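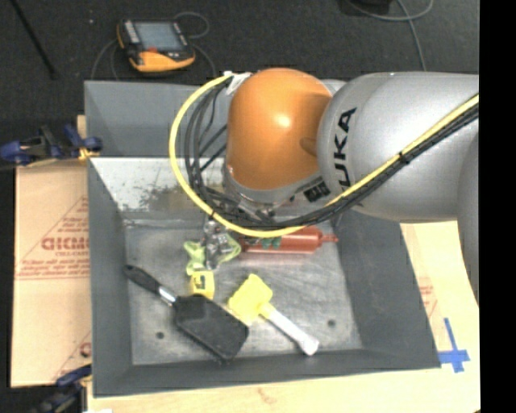

Attachment 1 - KUKA arm over gray bin

Ticket subject: Bermúdez Coupe, 1:18 resin - haze inside windshield, front left wheel off the ground
Product line: Stovum road cars, sealed resin
Bought from: Skakness, Hesville store
Edition: 899 of 1,000
Status: Closed

Customer, first message

I bought the red Bermúdez Coupe from the Skakness store in Hesville in March. It has been in a glass cabinet since then, on its own base, with the clear cover on. Two things are wrong with it.

There is a whitish haze on the inside of the windshield, mostly low down near the dash. It was not there when I opened the box. The side windows are clear. I wiped the outside of the glass with a dry cloth and it made no difference.

The front left wheel does not touch the base. I can slide a piece of paper under it. The other three sit flat. I don't know if it was like that from new, as I only looked closely after I saw the haze.

The body is sealed so I can't get at the inside of the glass. Please tell me what I can try before I send it anywhere. I would like to keep this car and not swap it, because of the number on the plate.

Support, reply

Thank you for the details. Please answer the following so we can narrow it down:

Is the model still screwed to the base?
Does the cabinet have lights in it, and how far are they from the model?
Is the clear cover ever taken off?
Have you used any polish, wax or glass cleaner near the car?

Please do not drill, pry or heat the windshield. It is a thin clear part glued along the edge and it will crack before the glue lets go.

Customer

Still screwed down, two screws from below, never touched. The cabinet has a light strip along the top, and the car is on the top shelf, so the light is close to the roof. I leave the strip on most evenings. The cover has not been off for more than a few minutes. No polish and no cleaner. I used a soft brush once on the rear wing.

Support

The haze is most likely vapor from the glue and the interior paint. It comes out slowly for the first months after assembly and settles on the coldest nearby surface, and in a sealed resin body that is often the windshield. A warm light above and a closed cover both make it worse. We have seen it on other cars in this line with the black interior.

Step 1. Turn off the cabinet light or move the car to a lower shelf.
Step 2. Take the clear cover off and leave it off. Keep the car out of direct sun.
Step 3. Leave the model alone for 15 days, then look at the windshield with a flashlight from the side.

Dust will settle on it in that time. Use a soft dry brush and work from the roof down. Mind the wipers and the mirror stalks, they are etched metal and bend easily.

For the wheel, please loosen both base screws by one full turn. Don't remove them. If one screw was tightened more than the other at the factory, the floor of the car is pulled down on that side and the opposite corner lifts. Tell us if the gap changes.

Customer

Did the screws just now. The rear one was very tight. After one turn the gap at the front left got smaller but it is not gone. Paper still goes under, though it drags a little. Should I keep turning?

Support

Yes, another half turn on the rear screw only. After that, leave it. The axles on this model don't roll or steer, so a wheel cannot be pushed down by hand. Please don't try, the hub is glued to a short pin and the pin will snap.

Customer

Half turn done. Paper no longer goes under unless I force it. I'm happy with that. Moved the car to the bottom shelf, cover off, light off.

Customer, 15 days later

Checked with a flashlight as asked. The haze is less than it was, maybe half gone. What is left is a band along the bottom edge of the windshield on the passenger side. Wheel is still fine.

Support

Good. That band may fade further or it may stay. There is one more thing you can do at home.

Remove both base screws and lift the car off. Between the front wheels there is a small round hole in the floor, which was used for casting. On some cars it is open to the cabin and on others it is filled. If it is open, stand the car on a soft cloth next to a packet of dry silica gel, inside a plastic food box with the lid on. Leave it for 3 days. Don't let the packet touch the paint.

If the hole is filled, do not open it. Put the car back on its base and let us know.

When you refit the screws, stop as soon as they feel snug.

Customer

Hole is open. Car is in the box now.

Customer, later

Took it out this morning. The band is nearly gone. I can find it with the flashlight but not in normal room light. Back on the base, screws snug, all four tires down. I'm going to leave the light strip off in that cabinet and keep the cover off until the fall.

One question. The base plate says 899 but the sticker on the outer box has no number at all. Is that normal?

Support

Yes. Only the base plate is numbered on this edition. The box sticker shows the color and the item code. Keep the box anyway if you might sell the car later, as buyers do ask for it.

If the haze comes back, reply to this ticket and it will reopen. Repeat the silica gel step first, then send a photo of the windshield taken from the side with the room light on.

Internal notes
Cause, haze: vapor inside sealed body, made worse by cabinet light and closed cover.
Cause, wheel: rear base screw overtightened.
Parts sent: none.
Follow-up: add the screw check to the help page for the Bermúdez Coupe. The page still tells owners to ask the store for a new base.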